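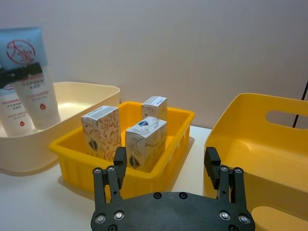
Week 4: Keeping Track of Stock in a Small Shop

These notes go with the Monday session. Read them before the workshop and bring a calculator. The Canard worksheet will be given out on the day.

1. What we mean by stock

Stock is anything the shop has bought in order to sell it and has not yet sold. It covers goods on the shelves, goods in the back room, goods in the window display and goods that have been put aside for a customer who has not paid. Carrier bags, till rolls and cleaning materials are not stock for our purposes. They are supplies, and we deal with them in Week 7.

A shop has two figures for every line it sells. The first is the book figure, which is what the records say should be there. The second is the physical figure, which is what you find when you go and count. Most of this week is about the gap between the two.

2. Working out the book figure

The sum is the same whether it is done on paper or by a computer:

Opening stock
plus deliveries
less sales
less recorded waste
equals expected closing stock

Returns from customers go back in if the item can be sold again. If it can't, record the return and then record the item as waste. Students often leave out the second step, and the book figure ends up too high.

Testers and samples opened for customers count as recorded waste too. Write them down on the day they are opened.

3. Worked example: Canard

Canard is a shop selling toiletries, soap and small gifts. We will follow one line, the Flaro hand cream, over a single trading year. Canard buys it from one wholesaler, Clegg, at £2 a unit.

Opening stock: 400
Deliveries from Clegg: 1,208
Available for sale: 1,608
Sales through the till: 1,222
Recorded waste: nil
Expected closing stock: 386
Counted closing stock: 347
Difference: 39

The difference of 39 units is the unexplained loss, also called shrinkage. At cost it comes to £78. As a share of units sold it is 39 divided by 1,222, or 3.2 per cent.

Note the nil for recorded waste. Over a whole year that is hard to believe for a line of this kind. Some of the 39 may well be testers and damaged units that nobody wrote down, in which case the loss is real but the cause is poor paperwork.

4. Where the difference comes from

Theft gets the most attention, and it does happen, by customers and by staff. Before you get to theft, check the following.

Short deliveries. The delivery note says 48 and the box holds 46. If the note was signed without a check, the shop has paid for two units it never had.

Wrong item at the till. Two scents of the same product cost the same, and the person serving scans one of them twice. One scent then shows a loss and the other shows a surplus. The total is right and both lines are wrong.

Units and packs. A case of six is booked in as one, or as 36. This gives the largest errors and they are usually easy to spot.

Unrecorded waste. Leaks, crushed boxes, items past their date, testers.

Miscounting. Stock held in two places and counted in one of them, or counted in both by two different people and added twice.

Transfers. Only a problem where there is more than one branch or a market stall. Goods leave one place on a Friday and are booked into the other the week after – if the count falls in between, they belong to neither.

5. Laying out the back room

The count is only as good as the room it is done in. Keep each line in one place where you can. Where a line has to be split, put a card in both places saying where the other part is.

Small items do best in open bins or trays, one line to each. Label the container on the side that faces out. Use the same product code that is on the shelf edge and in the records, and avoid nicknames. Staff who know the shop well can manage with nicknames, but the Saturday cover can't.

Put new deliveries behind or beneath the older stock. This is called rotation, or first in, first out. It matters most for food, but creams and lotions have a shelf life as well. Many carry a small symbol of an open jar with a number and the letter M, giving the months the product keeps once opened. That symbol is meant for the customer. Date or batch codes are usually on the crimped end of a tube or the base of a bottle.

Heavy items go low down. Glass goes low down and at the back. Nothing goes on the floor itself, even for an afternoon.

6. Doing the count

Choose a time when nothing is moving. Before opening or after closing is best. If it has to be done in trading hours, stop deliveries from being unpacked and keep a list of what is sold from the section while you are in it.

a) Print the count sheets without the book figures on them. A person who can see that the answer should be 24 tends to find 24.
b) Work in a fixed direction: left to right, top to bottom, then move to the next bay.
c) One person counts aloud and the other writes.
d) Mark each bay when it is done. A sticky note will do.
e) Open any box that isn't sealed.
f) Enter damaged goods on a separate sheet.
g) Recount any line where the difference is more than two units or five per cent, whichever is larger. A different person should do the recount.
h) Both people sign every sheet.

Keep the sheets. The figure for stock at the end of the year goes into the accounts, and the accountant may ask to see where it came from.
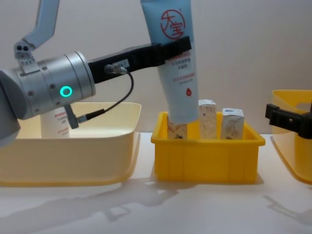 Do we have to count everything at once?

It depends on what the count is for. The year-end accounts need one figure for the whole shop on one date, and the simplest way to get that is a full count. For day-to-day control, a rolling count works well: a few lines are counted each week, so that every line has been checked by the end of the quarter. Many shops do both.

7. Rolling counts and how to choose the lines

Split the range into three groups. Group A is the small number of lines that bring in most of the money. Group B is the middle. Group C is everything else, and is usually the longest list.

Count group A every month, group B every quarter and group C twice a year. Move a line up a group if it keeps showing a difference, whatever it earns. At Canard the hand cream would start in group B, and a loss of 3.2 per cent is enough to put it in A for the next year.

8. Records on paper and on screen

The workshop uses Varis, the stock program on the classroom machines. You enter deliveries and adjustments by hand, and sales come across from the practice till. Three things to know before you start:

Varis will let a stock figure go below zero. Treat a minus figure as a sign that a delivery has not been booked in.

Every adjustment needs a reason code. Please don't use "Other" for all of them. It will be marked down in the assignment.

Figures are saved when you leave the screen, so check the line before you move on.

Paper records are acceptable for the assignment if you would like to use them. Use one card per line, with a running balance in the right-hand column.

9. For the workshop

Work through the Canard worksheet up to part 3. Then write half a page on the nil waste figure: what you would ask the staff, and what you would change in the way testers are recorded. Rework the shrinkage percentage on the assumption that 12 of the missing units were testers.

Reading for next week is the section on reorder levels and lead times. Bring this handout again, as we will be using the Clegg delivery figures to work out how much Canard should order and how often.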